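Subject: Re: [swap-list] what to do with leftover wrapping stuff

Ikhsan Yeoh wrote:
> Does anybody still want tissue paper? I have a drawer of it from
> the November swap and I'm about to put the whole lot in recycling.
> Also, how are people packing the kids' grab bags this time? Last
> year mine tipped over in the car and everything ended up on the floor.

Hi Ikhsan, hi all,

Please don't toss it! I'll take the whole drawer, wrinkles and all. I quit ironing tissue years ago (yes, I used to iron it, on low, with a dish towel on top) and the crumpled stuff fills a bag so much better anyway.

For the grab bags I've gone back to big brown paper ones. The skinny gift bags from Rostberg look cute but they fall over if you breathe on them. With a wide bag I put the small things in first - balls, erasers, whatever rolls - and then bunch up a sheet or two of tissue and drop it in. Don't fold it. Folded tissue just slides down one side and sits there. 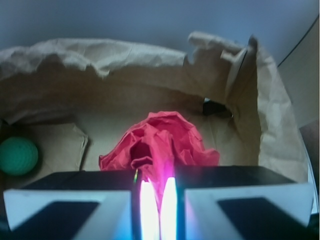 Red is my favorite for this, and it looks great against plain brown paper, so if your drawer has any red in it, I'm calling dibs now. Green I could take or leave.

As for the car, I set mine in a laundry basket, two across, with a towel stuffed down the middle. I made it all the way out to Flesilton like that and didn't lose a thing.

I need 50 bags filled before the next swap and I'm nowhere close, so if you want to come by and help, bring the drawer with you and I'll make coffee.

Aqeel Mughal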